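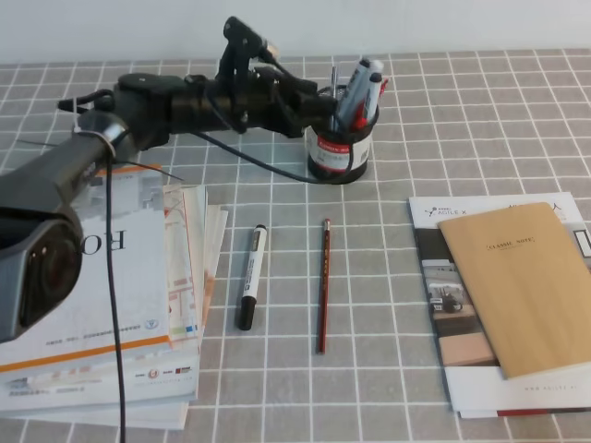 Desk consolidation, part two. Part one dealt with cables and power. The subject now is pens, books and loose paper, in that order of difficulty.

The starting inventory was taken in February, when the second drawer of the Traleo cabinet stopped closing. The drawer is rated by its maker for documents and had been used for everything except documents. I emptied it into a tray and sorted by type: markers, gel pens, ballpoints, pencils, erasers, staples in three sizes for a stapler that takes a fourth. Anything that failed a two-line test on copier paper went in the trash. The test is simple. Draw one line slowly and one line fast. If the fast line skips, warm the pen in the hand for a minute and repeat. If it skips again, it goes.

Markers need a separate procedure, as the failure is usually at the tip and the ink supply may be fine. Store them horizontal for a night, cap on, then test. I recovered a few that way. The ones with a frayed tip are not worth the time. I have read the advice about pulling the tip with pliers and reversing it, and I have tried it, and I have the stain on the bench to show for it.

What survived was still too much for one holder, so a rule was needed. Mine is that the holder on the table carries only what gets used in a normal week. Spares go in a zip bag in the drawer, labeled by type, with no date. I used to date them. The dates were never consulted.
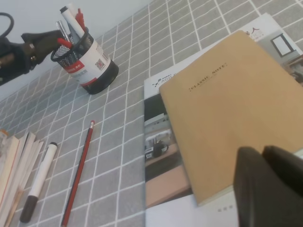
The holder itself should be heavy at the bottom and open at the sides. I went through a ceramic cup (chips), a glass jar (tips over when loaded with markers on one side) and a Plirholm wood block with drilled holes. The block was well made but the holes were sized for pencils, and a whiteboard marker sat on top of them like a cork. I drilled two of them out and cracked the block. A plain cylinder is less attractive and accepts any diameter. Dust falls through mesh or collects at the bottom where it can be tipped out once a month.

Placement matters more than the type of holder. For a long time mine stood at the front right corner, where my sleeve found it. It now goes near the back, about a forearm's reach from the chair, on the side away from the window. Godfrey Ondieki keeps his clamped under a shelf at an angle, and he says the angle stops the ink from draining away from the tip. I have not measured this and neither has he.

Pencils are a minor category. I keep one or two for marking paper I intend to erase, sharpened at one end only. Eraser ends harden after a year or so and start to smear. A pass over fine sandpaper takes off the hard layer and restores them.

Next, the surface. I changed from a bare top to a cloth with a printed grid, and I recommend it for anyone who puts things back in roughly the right place and wants to do better. The lines give a reference. A book set square to the grid looks square from the chair, and drift is easy to see at the end of the day. The cloth must be pulled flat before anything is put on it. A fold under a stack will still be there when the stack comes off. Mine was shipped folded in eight and the creases took a low iron on the reverse side.

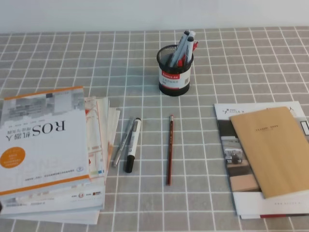
Books are where the system gets weaker. I first tried keeping reference books on the shelf and carrying them over as needed, and the result was that I did not consult them. A stack within reach of the left hand gets opened. The cost is that a stack has only one accessible book, the top one, and at the moment that is the ROS paperback, the white one with the orange stripes. Everything under it requires a lift. I have settled on a rule that whatever is on top must be the current subject, and if I have to lift it more than twice in a day to reach something else, the order changes.

Loose brochures should not be in the stack at all. They slide. A glossy sheet between two paperbacks works as a bearing, and the upper half of the pile begins to travel toward the middle of the table. Wolfram Steinbach pointed this out to me after he put a coffee down beside my stack and came back to find the stack beside his coffee. His own method is a magazine file from Irnent, upright, with the open side facing the wall. I bought the same file. It holds the thin brochures well and lets the thick catalogs slump, so those now lie flat under the books where their weight is useful.

I also weighed the paper before sorting it. The complete pile came to 1,627 grams. After removing duplicates, expired price lists and one catalog I had been sent in two languages, it was down by 412 grams. That is a smaller reduction than I expected. The remainder is mostly material I do refer to, or believe I will, and I have not found a test for the second kind as reliable as the two-line test is for pens.

For scanning, I set a limit of 300 dpi, which is sufficient for tables and dimension drawings. A 9 page brochure takes less time to scan than to decide about. The scans are filed by subject and not by supplier, as I remember the subject and forget the supplier. The exception is Muriithi, whose sheets cover everything from hinges to lamp fittings in one booklet. Those stay on paper, with tabs.
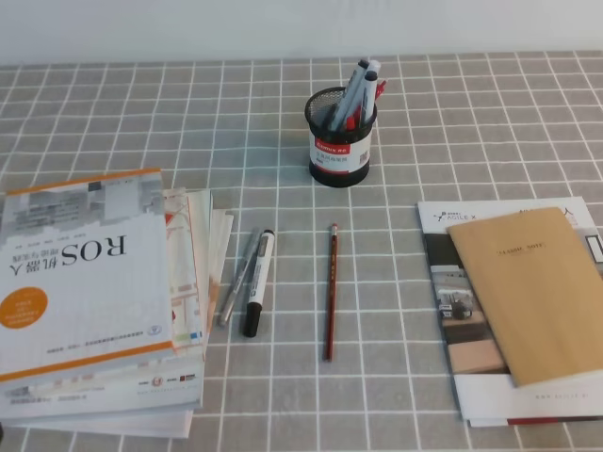
Books at the left, pen holder toward the back.

Maintenance takes a few minutes in the evening. Pens back in the holder, caps checked by pressing until they click, stack squared to the grid, brochures off the cloth. I skip it often enough to know that two missed evenings can be recovered in the same few minutes and five cannot.

Open items: the stapler, the second drawer (closes now, but the left runner is bent), and a better label for the bag of spare gel refills. Part three will cover the shelf above the desk once I have found the right wall anchors.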